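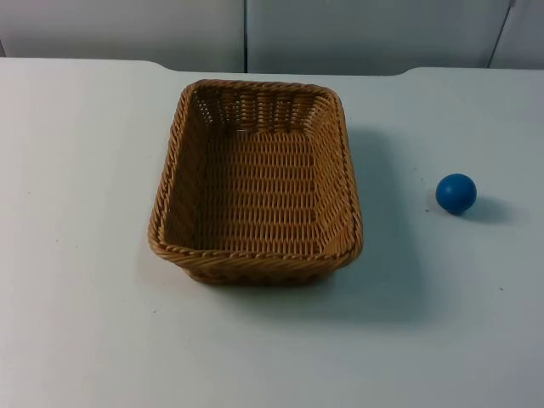

The Talavera ballpark has used the same infield mix since 1990, and its head groundskeeper would like to keep it that way. "Clay content matters less than moisture," he said in November, a month after the Amitz club finished its minor league season there. "At 2 percent too dry, the ball skips. Too wet and the runner loses his footing."

His crew drags the dirt 4 times on a game day, the last pass coming between innings. Over 100 bags of conditioner go down each year – most of it near second base.

The club has asked for a new drainage line behind first. "The old one still drains," he said. "It drains slowly. I want it in before spring camp."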